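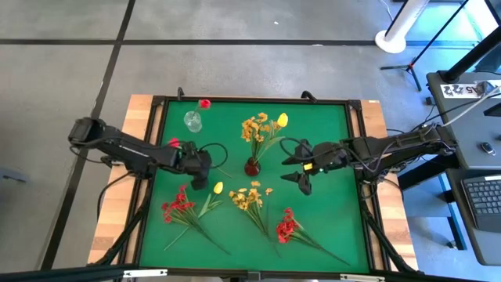 The green-topped bench, butcher block down both sides

3/9/18
Posted by the list owner, Bepari Home Bench list
2 comments | 40 shares

Hi all,

Picking up the thread on refinishing butcher block, which went quiet in February just as I was getting interested. Quoting the bit I wanted to answer:

> I put mineral oil on my kitchen counter twice a year and it
> still goes gray and fuzzy by the sink. Sanded it back with 100
> grit over the winter and it looked great for maybe three weeks.
> Is there any point in going to a hard finish, or do I just
> live with it? I chop on it most days. Also, does anybody still
> buy from Wirnetti or has everyone moved on?

Okay, so I've been down this road and I have opinions (sorry!). First thing, 100 is too rough to stop at. You're leaving little scratches all over the place and water goes straight into them. I'd keep going up through 150 and then 220, then wipe the whole counter with a damp rag, let it dry overnight and knock the fuzz down with the 220 one more time. That damp rag step sounds silly and I skipped it for years, and then I tried it on my mother's counter in Adach and hers has stayed smooth ever since, sink and all.

Second, twice a year isn't much oil for a counter you chop on every day! I do mine monthly, more in the winter when the furnace is running, and I melt a bit of beeswax into the oil so it hangs around longer. Warm the jar in a pan of hot water, rub it in, go to bed, buff it in the morning. My hands smell like a candle shop but I kind of like that.

As for a hard finish, I wouldn't on anything you cut on. The knife goes through it and then you've got water creeping in under the edges, and you can't fix one spot without it showing. If the trouble is only by the sink you could keep your chopping to the other end and put a couple coats of pure tung oil on the wet end. It takes forever to cure (weeks, and don't rush it) but it shrugs off drips a lot better than mineral oil.

Wirnetti, yes, I still order from them. The pint of tung oil was around $40 with shipping last time. Asik is cheaper but they sent me a dented can and the lid never sealed right, so I ended up with half a can of jelly. Part number for the Wirnetti one is 776 if you want to look it up.

What kind of wood is your counter, by the way? Mine's maple. If yours is oak, hold off on the tung oil until somebody with oak chimes in.

Off to buff!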